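Can a machine do the tidying up yet? Project report, second year, Lolldale College
Imad Rizk

What I wanted to find out

Everyone says robots will be doing our washing up in a few years. My gran has been hearing that since she was a girl. So the question for this project was a plain one: which chores can a pair of robot arms do now, on a table, without a person stepping in? And does it work for shop jobs too, like putting stock back where it goes.

How I went about it

Two parts. First, reading and phone calls. I rang Dehghan, who run a small warehouse in Relville, and asked what they've handed over to machines. Answer: moving full boxes, yes. Picking single items out of a mixed bin, still people. They tried a picking arm last December and sent it back. Too slow, and it hated anything shiny.

Second part, the practical. Bench time with the two-arm setup, running on a control program called Plurklow. Chores were all small. Pick up one thing, put it down somewhere else. Clear a spot. Open a drawer. Pull one block from behind another one. I logged 459 tries in total, spread over 4 chores. A try counted as good only if the thing ended up where it should and nothing else got knocked over. Strict but fair I think.

What came out

98 of the 459 were good. Less than I hoped. Most of the good ones were the simple pick and place, with plenty of room round the object. Drawer was poor, the fingers slid off the knob or pushed the whole box backwards. Worst was anything crowded. The arm can usualy find the thing, but then it has to get its fingers either side of it without touching the neighbours, and that's where it goes wrong.

A kitchen is all neighbours. So is a shop shelf.
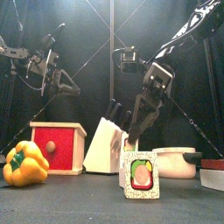 Page last changed: July 7, 2024

The block at the back is a good one for showing the problem. Gripper comes straight down, tips just over the top of it, sushi box directly in front and the knife block close by. A few millimetres out and you hit the wrong one. A person would just tip the front box forward with a finger and not think about it.

Shape matters as well. Flat sided blocks are kind to a two-finger gripper. A pepper isn't, it rolls and the lobes give you no flat bit to hold.

What I'd change

More tries on the drawer, 400 at least, before saying anything firm about it. Also time each try, which I forgot untill it was too late. Dehghan said speed is what they'd ask about first and I had nothing to tell them.

My answer to the question for now: some chores, one object at a time, with space round it. Not a real kitchen table after tea. Tables of results are in the folder with the log sheets, chore 3 is still missing its last page.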